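About Datside

We started Datside in a rented room with 4 folding chairs and a kettle, and we've been teaching grown-ups to keep their own books ever since (and loving it, even in tax season!). Our very first evening class in Ondavthorpe ran an hour over, because folks kept asking such good questions. 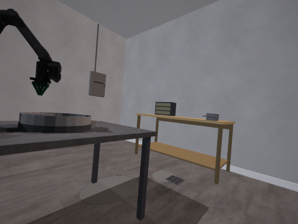 Classes are still small, never more than 30 people, and every course lasts 7 weeks, with plenty of time to go back over the tricky parts. New courses open each November.

Print this page
E-mail this page

Related
Our Kiani evening classes
Finding us in Ondavthorpe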